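About us

G'day, and welcome to Nustar! We're a small robotics lab, and I get to look after the handover work, my favourite bit of the job. Our method, Prultis, learns how to grasp an object from paired demonstrations (one with a person holding it, one with it lying on a table). In February we wrapped up 408 trials on soft, awkward shapes and 201 of them used flowers. Reckon we've got roses on the brain!

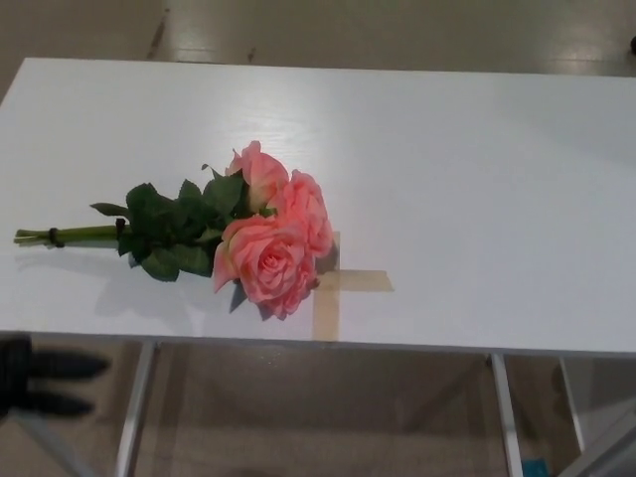 Same pink roses, same tape cross.
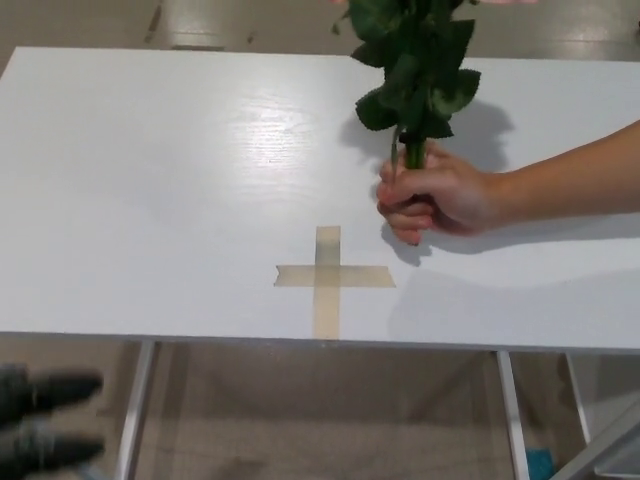
Do you share your training data?

We release it in batches, and the first 215 demonstrations are free for any uni or school that emails us.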